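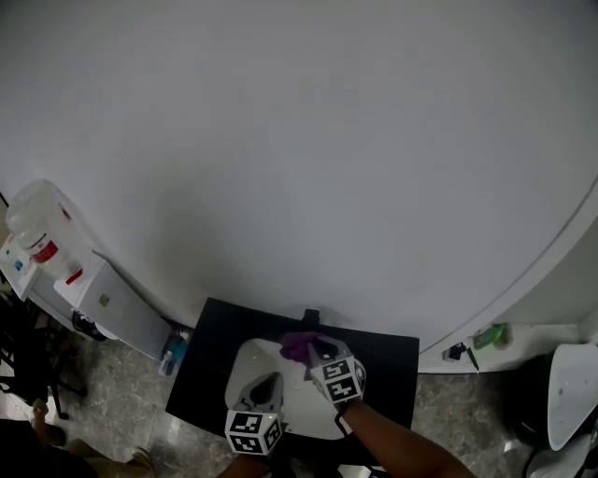 Plerkcombe Opens Renovated Bathhouse to Day Visitors

May 19, 2019 – Plerkcombe has reopened its bathhouse after a renovation led by the design firm Ouazzani. The building now covers 2319 square feet and has 35 changing cabins, two of them with step-free access.

Kellomex supplied the new water filters and heating controls. The old boiler room has become a quiet lounge.

"Guests asked us for more space and shorter lines, and that is where the money went," said Seraina Sutter, general manager of Plerkcombe.

Day passes are on sale at the front desk. Over 484 season passes have been sold so far. Evening hours – a first for the bathhouse – will begin in September.

Media contact: Konrad Zürcher, Plerkcombe press office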